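Brement workstation shell, used -- case, board and processor

I've had three of these through my hands since March and I'm a bit sad to see this one go! It's the big Brement case with the green server-type board already fitted, and I'm selling it as a part-built machine so you can finish it the way you like.

Memory isn't included. There are slots on both sides of the socket, so there's plenty of room to grow (I'd start with a matched set of 4 sticks and see how you get on). No drives and no graphics card either, but I do have a 400 watt power supply from Vometitz that I can add for 19 euros -- just say so when you order.

The processor stays in its socket when I post it, with the metal frame clamped down. Please don't lift it out just to have a look, those pins are a pain to straighten and I can't take it back if they're bent.

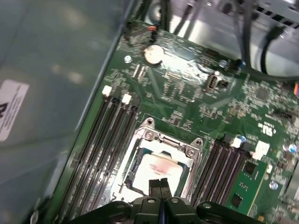 Processor in its socket, with the four empty memory slots to the left.

Price is 70 euros plus postage. Pick-up is fine too, Sunday is best for me. Ask for Kaja.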